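Can a Machine Put the Forks Away Yet?
Speaker notes, February 6, 2020

Slow down at the start. Hands up: who has a dishwasher? Keep them up if it also unloads itself. (Wait for the laugh. If there isn't one, move on.)

I love this subject, and I want the room to love it too, so begin with the small stuff. The dishwasher got very good at the washing part years ago. Then it beeps, and a person stands there with a fistful of forks. That last bit, taking a clean thing and putting it where it lives, is what I've been chasing since November, and I think it's the most interesting problem in the whole house! 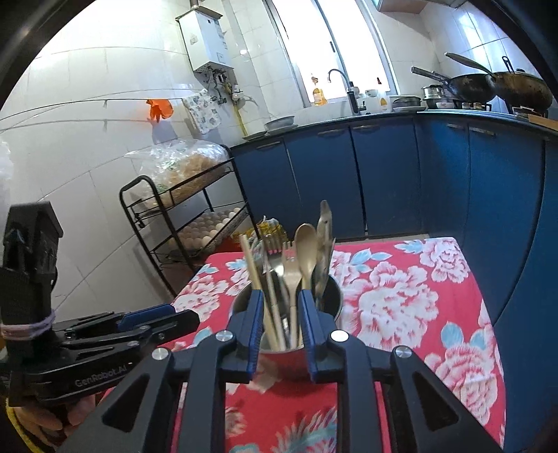 Talk about thin things. A mug is generous, you can be off by a finger's width and still come away with a mug. A fork lying flat gives you almost nothing to grab, and it's shiny, so cameras get confused about where it ends and the reflection starts. Chopsticks roll. Plastic spoons are so light that a nudge sends them skating. Now stand all of them up in one pot, where each handle leans on its neighbor, and pulling one out moves the rest.

Give the Jasten numbers here, and go slowly, people like to write them down. We set up a sorting run on the Jasten bench arm: 62 tries at lifting a single utensil off cloth and dropping it upright in a container. It managed 44. I was thrilled, and I still am. Most of the misses came on the approach, with the fingers landing on the cloth beside the handle and pinching up a fold of fabric.

(Somebody will ask about speed. Nine pieces took it 30 minutes with resets. Say so cheerfully. My own kitchen record is none of their business.)
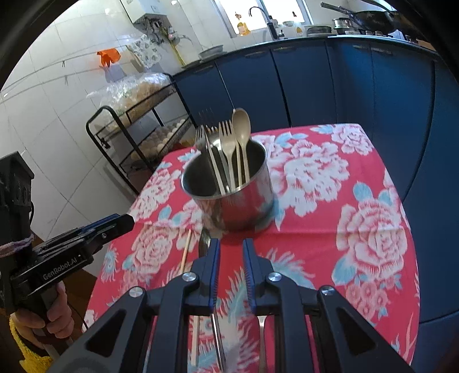 Forks, a knife and a spoon in the steel cup, more still on the cloth.

Shop floor section. Keep this short, the Bondero people will be in the room and they know it better than I do. On their packing line the parts arrive the same way up every time, in a tray made for them, and a plain two-finger gripper does lovely work all shift. Same fingers, much easier life. Ask the audience what would happen if we tipped the tray onto a flowered tablecloth. Let them groan.

So are we there yet? My answer is "for some drawers." If the pieces are spread out and the container is wide, yes, I'd let a machine have a go tonight. Crowded holder, mixed wood and metal, tongs in with everything else: I'd keep a person nearby. What makes me hopeful is how fast the grasping has improved with more examples of hands doing the job well. 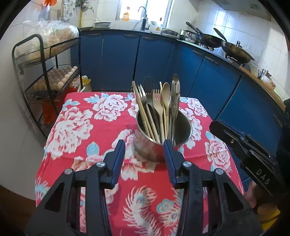 Arruda wrote back after reading a draft of these notes that I was being too kind to the drawer: the hard part in a real home is that the holder moves, somebody leaves it by the stove one day and on the table the next, and a machine that only knows one spot is a very slow shelf. Read that out, it's a fair hit.

Then go to the Avitz clip and take questions while it loads. Mike off before the clip, it hums.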